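**Module 4: Seated Work and Posture - Notes for Session 2**

Course tutor: Wiesława Pietrzak
Issued 05/10/2025

Seated work places a steady load on the neck and lower back. Students should be able to name the main risk factors and suggest changes to a workstation. The set reading is Hviid, pages 61 to 72.

Reach is considered in two zones. Items in regular use belong in the near zone, within 300 mm of the table edge. The far zone extends to 430 mm and is suited to items used only now and then.

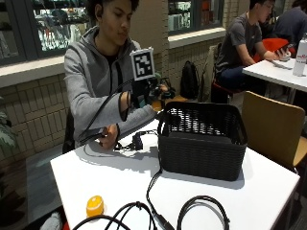
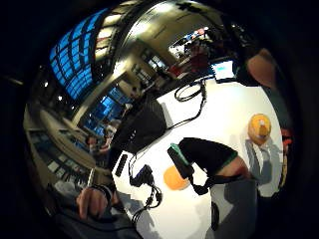
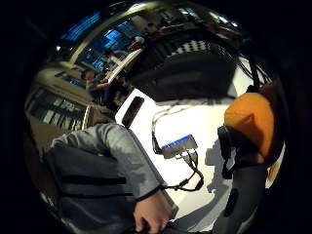 *Fig. 2. Arm and hand positions at a white table.*

Prolonged forward bending of the neck should be broken up by short pauses. Forearm support reduces strain on the shoulder - provided that the table is at elbow height.

Written work: compare the seating policies of the Stornano and Tomimar offices, using the case papers supplied. Submissions are due in November.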